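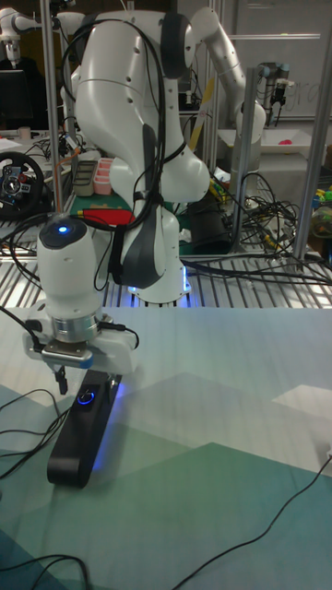

# Metal-framed workbench

A **metal-framed workbench** is a work table in which the legs, rails and bracing are made of steel or aluminum and the working surface is supported as a separate part. The frame carries the load to the floor and resists sideways movement. The top may be wood, laminate, sheet metal, stone, rubber-covered board or perforated plate, depending on the trade.

Metal-framed benches are found in machine shops, laboratories, repair depots, schools, packing rooms and home garages. They are distinguished from the traditional joiner's bench, in which a heavy wooden top and wooden legs are joined into one structure and the mass of the timber provides most of the steadiness.

## Terminology

In shop usage the word *bench* may refer to the whole table or to the top alone. The *frame* or *underframe* is everything below the top. Horizontal members directly under the top are called *rails* or *aprons*; those near the floor are *stretchers*. A diagonal member is a *brace*, and a flat triangular plate welded or bolted into a corner is a *gusset*. The upright extensions that carry shelves, lights or tool panels above the work surface are known as *risers*.

A bench bolted to the floor or a wall is a *fixed bench*. One that stands on feet or casters without attachment is *freestanding*.

## Frame construction

### Welded steel

Welded frames are normally made from square or rectangular tube. The members are cut to length, clamped on a flat surface and tacked at all corners before the full welds are run. Welding pulls the joints as the metal cools, so a frame welded out one corner at a time tends to twist. Alternating between opposite corners reduces the effect.

A welded frame has no fasteners to loosen and is stiff for its weight. It cannot be taken apart for shipping or changed in size without cutting. Open tube ends are capped to keep out dirt and moisture, and the finished frame is painted or powder coated.

### Bolted steel

Bolted frames use folded sheet legs, angle iron or tube with end plates. They ship flat and are assembled on site. The stiffness of the joint depends on the clamping force of the bolts and on the size of the contact area between the parts. Two bolts per joint are the usual minimum, as a single bolt acts as a pivot. Slotted angle allows parts to be moved in small steps but is less rigid than plain angle of the same thickness.

Bolts are left finger tight until the frame is standing on its feet and the diagonals have been measured. They are then tightened in sequence and checked again after the first weeks of use.

### Aluminum profile

Extruded aluminum profile has lengthwise slots that accept sliding nuts. Shelves, lights, outlets and panels can be attached anywhere along a member without drilling. Aluminum has one-third the stiffness of steel for the same cross-section, and profile frames make up the difference with larger sections, corner brackets or added diagonals. Material cost is higher than for steel tube, while labor is lower.

## Work surfaces

| Top | Common use | Main drawback |
|---|---|---|
| Laminated hardwood | Assembly, hand tools, vise work | Moves with humidity |
| Plastic laminate on board | Electronics, packing, inspection | Edges chip; swells if water gets in |
| Steel plate | Welding, heavy repair | Noisy; marks finished parts |
| Stainless sheet | Food preparation, wet work | Scratches; dents if unsupported |
| Phenolic resin | Chemistry laboratories | Heavy; hard to cut on site |
| Rubber-faced board | Small engine and instrument repair | Absorbs some solvents |

Solid wood tops must be free to shrink and swell across the grain. The screw holes in the rails are slotted for this purpose, with the slots running across the width of the top. A wide top fixed tightly at both the front and rear rails may cup or split. Tops made of plywood, resin or metal can be fixed through round holes.

## Height and depth

Working height is chosen according to the task. Fine work held close to the eyes calls for a high surface, and heavy work done with the weight of the body calls for a low one. The usual reference is the elbow height of the standing user. Precision work is placed above the elbow, light assembly slightly below it, and filing, hammering or lifting work lower still.

Adjustable frames use telescoping legs with pins, hand cranks, or electric columns. Pin-adjusted legs are inexpensive but require the bench to be unloaded before the height is changed. Crank and electric types can be moved under load within the rating of the mechanism.

Depth is limited by reach. Material stored at the back of a deep bench is out of reach for a seated worker, and items tend to collect there. Where a bench is used from both sides, the depth may be increased.

## Stability

Three kinds of movement are considered in bench design:

- **Racking**, in which the rectangular frame leans into a parallelogram. It is resisted by stiff corners, diagonal braces or a sheet panel fixed across the back.
- **Deflection**, the downward bending of the top and rails between the legs. It rises steeply with span; doubling the distance between supports increases the sag of a centrally loaded rail by a factor of eight.
- **Rocking**, caused by an uneven floor or feet of unequal length.

Rocking is corrected with leveling feet, which consist of a threaded stem and a swiveling pad. The weight should be shared by all feet before the lock nuts are tightened. Long benches with 6 legs are harder to level than those with four, and a straightedge laid along the top is used to confirm that the center pair is neither lifting the top nor hanging clear.

Ballast on the lower shelf improves resistance to sliding and tipping. It has little effect on racking.

## Load ratings

Manufacturers usually state a *uniformly distributed load*, meaning a load spread evenly over the entire top. The figure does not apply to a heavy object placed at midspan or near an unsupported edge, where the safe load may be much lower. Vises, presses and grinders are mounted over or close to a leg for this reason.

Ratings for benches on casters are limited by the casters. It is customary to assume that only three of four are carrying weight at any moment on an uneven floor.

## Electrical bonding

Where a metal frame carries power outlets, the frame is bonded to protective ground. Paint and powder coating insulate the joints, so bolted frames may need toothed washers or separate jumper wires between sections. Benches used for static-sensitive parts have a dissipative top or mat connected to ground through a resistor. This connection serves a different purpose from the protective ground and does not replace it.

## The Gisler pattern

The Gisler pattern is a bolted steel bench produced at Warkville by the Valtar works. The design is credited to the draftsman Mathias Gruber. Its legs are folded from a single sheet into a closed channel, with the upper rail seated inside the channel and held by 9 bolts at each end of the bench. Production of the original series reached 1,464 units. A later version sold under the name Gritalari replaced the folded leg with square tube and added a rear panel. Rails from the two versions are not interchangeable, the hole spacing having been changed.

## Maintenance

Routine care consists of retightening bolted joints, cleaning leveling feet, and touching up damaged paint before rust spreads under the coating. Steel tops are wiped with light oil in damp rooms. Wooden tops may be scraped and refinished, and laminate tops are generally replaced once the core is exposed. Cracks in welded frames most often start at the toe of a weld near a vise or other source of repeated shock. The crack is ground out to sound metal before rewelding, and a gusset is added if the joint has failed before.

## See also

- Sawhorse
- Surface plate
- Tool cabinet
- Vise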